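Search this site Search Go

Cup stacks, cycle counts and the second shift

Posted in: Automation, Shop Notes

I have been keeping notes on the cup handling cell at Prollville since August. The site supplies clear plastic cups to Iltilar, and the packing end was manual until this year. A packer picked up a stack, squared it with the free hand and put it in the sleeve. The target was 517 stacks per shift.

The cell is meant to take over the pick. The squaring is harder to hand off. Nested cups have very little stiffness as a column, and the grip force that holds the bottom cup will deform one higher up. We set the force low and accept a slower lift.

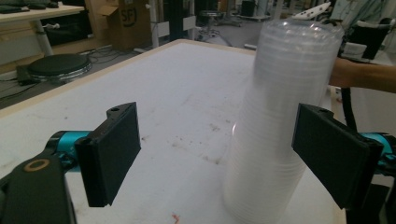

Vol. 2, No. 11

Two flat black fingers, one on each side of a tall stack, with a hand reaching toward the top. The taper matters more than the height. Each stack narrows slightly toward the table, so parallel pads touch it unevenly, and angling them inward is the cheapest correction I know.

Pranab Majumder ran the manual line at Nirkside before he moved here. His log for the first 2000 picks lists 944 that needed some form of human help. Most were short: a touch on the rim, a stack turned upright. Gazi, the scheduling package, records none of them, so its reports show packing labor going down while the packers say they are as busy as before.

Both are correct. Lifting has dropped, and wrist complaints with it. Watching has gone up, and the job grade has no line for watching. I have asked for one. The request is with the plant manager, and the Saturday crew will stay on manual packing until he answers.

Next post: pad materials.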